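Pencil Pouches and Zippers: What Makes One Easy to Open?
Product Design Project, Final Report
Donal Hennessy and Darragh Ó Dálaigh
8th May

Introduction

Our project looked at small fabric pouches of the kind students carry pens in. We wanted to know which features make a pouch easy to open and close, and which ones wear out first. We chose the topic after Darragh went through two pouches in one school year, both with broken zippers.

Method

We collected used pouches from students at Jurncombe and sorted them by closure type and by fabric. We also handed out a survey in February and got 76 replies. It asked how often people opened their pouch, what they kept in it, and what had gone wrong with it.

For the handling test, each person opened and closed a pouch with one hand, then with both. We wrote down whether the zipper caught and where. The pouches were filled with the same pens each time. We did not test snaps or drawstrings, as too few were handed in.

Results

Of the people who replied, 37 said the zipper was the first part to fail. The next most common problem was a torn seam near the end of the zipper. Ink stains were mentioned a lot, but most people kept using a stained pouch.

Fine zippers ran smoothly on a straight edge but caught on loose threads inside. Chunky plastic teeth were easier to line up and handled curved openings better. A small pull was harder to grip, and several people asked for a loop of ribbon on it.

Topstitching beside the zipper helped keep the lining away from the teeth. Bright patterns made no difference to how a pouch opened, though people said they found them faster in a full backpack. 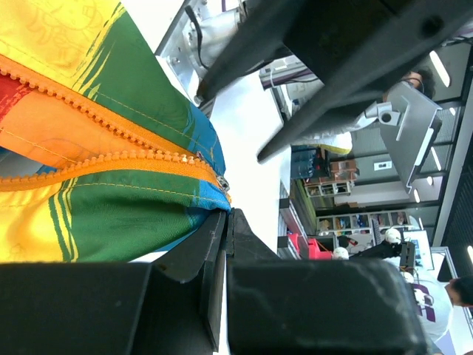 What should you do if a zipper starts to catch?

Stop pulling, back the slider up a little, and ease any fabric out of the teeth. Rubbing a pencil tip along the teeth can help it run again.

Limits and next steps

Our pouches were all used, so we could not tell how old each one was. If we did this again we would buy new ones and open each of them 2,000 times, keeping a log of when the slider first sticks. Donal has started a sewing pattern with a longer zipper and a ribbon pull.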